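# The Plates Nobody Registered For

Sooner or later every household ends up with restaurant plates. 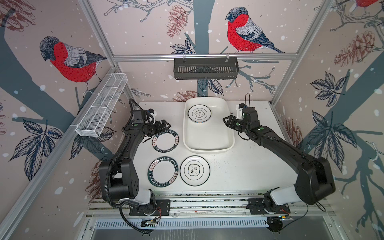

Mine came to me in May, in a box marked KITCHEN MISC, which is how my family labels anything it would prefer not to discuss. My aunt was moving to a smaller place and had decided that her good china was going with her and her real china was going to me. The good china has been used on 4 occasions, two of them funerals. The real china has held every dumpling, fried egg and slice of supermarket birthday cake I ate before the age of eighteen.

You know the kind of plate I mean. It is white in the middle. It has a green border, wide and busy, or else a single thin line at the rim and an emblem in the center that you uncover as you eat. It was made for people who wash dishes by the rack and stack them by the tower, and it has no interest in your table runner. Some of them carry writing. "HAO SHI HAO WEI," the border says, in white capitals on green, and for anyone who missed it the characters say it too: 好食好味. Good food, good flavor. I have eaten off plates from expensive Danish potters that made no such promise, and given what I cook, they were wise.

I took up the question of these plates with Osaze Adebisi, who runs a secondhand tableware shop called Skukska out of what used to be a shoe repair counter. He has 1,004 plates in stock. I know this because he told me before I had closed the door.

"People come in for the Kjærgaard," he said, nodding at a shelf of gray stoneware lit like a jewelry case. "They pick one up, they put it down, they look at the price. Then they leave with the green ones."

The green ones live in the back, next to the mop sink. Adebisi buys them when restaurants close or redecorate, usually by the crate, and sells them singly to people who would have walked past them at the restaurant without a glance. He doesn't sort them by maker, as most of the makers are a mystery to him. He sorts them by rim. Wide borders go on the lower shelf, thin lines on the upper, and anything with a gold edge goes in a basket by the register, where it is bought by men in their thirties who own a lot of records.

I asked whether anyone wanted a matching set.

"They say they do," he said. "Then I show them a matching set."

He has a point. A matching set of anything now looks as though it arrived with the apartment. The plates at my aunt's were a family only in the sense that mine is: the same green, give or take, and plenty of disagreement about everything else. Thin-rimmed ones sat under wide-bordered ones. The small ones were for bones, orange peel and the ends of arguments. One with 食味 in the middle of a scalloped emblem was, by unspoken law, my uncle's, and it went on being his for years after he moved to Tucson.

The design world has noticed, naturally. Brulleo, which until recently sold only linen aprons and a very large pepper mill, brought out a line last season with a green border and nothing written on it. Its catalog calls the shade "canteen." A dinner plate costs $137. I held one at the showroom and found it lovely, and I also found that I was holding it with both hands, like a subpoena. The saleswoman told me it was inspired by "communal eating traditions." I asked if it could go in the dishwasher. She said it would prefer not to.

My aunt's have been through everything. They have been used as lids. They have been used as trivets under other, hotter plates. One spent a winter under a leaking geranium and came back to active duty in the spring with no hard feelings. When I was nine I dropped 2 of them down the back steps on the same afternoon, and the one that survived got served to me at dinner, pointedly, with broccoli on it.

Adebisi's advice on buying is short. Run a thumb around the rim for chips, then turn the plate over and do the same to the foot, where a rough ring will scratch whatever it is stacked on. Set it down on a flat counter and press one side. A little rocking is fine. He distrusts any plate that looks too clean in the middle, on the theory that somebody kept it in a cabinet and it never learned anything.

As for storage, he is against plate racks, felt dividers and the bamboo organizer from Cidon that a customer once tried to trade him for store credit. "Big on the bottom," he said. "That's the system."

I bought a wide-bordered one for the price of a sandwich. He wrapped it in a page of classified ads and told me, with the gravity of a man handing over a puppy, that I could bring it back if it didn't get along with the others.

It does fine. My aunt came to dinner the week after and I put her noodles on it without comment. She ate down to the white, turned the plate a quarter turn to look at the lettering, and said it wasn't one of hers.

Then she asked whether the shop had any more, since the good china, in her new kitchen, was too nice for eggs.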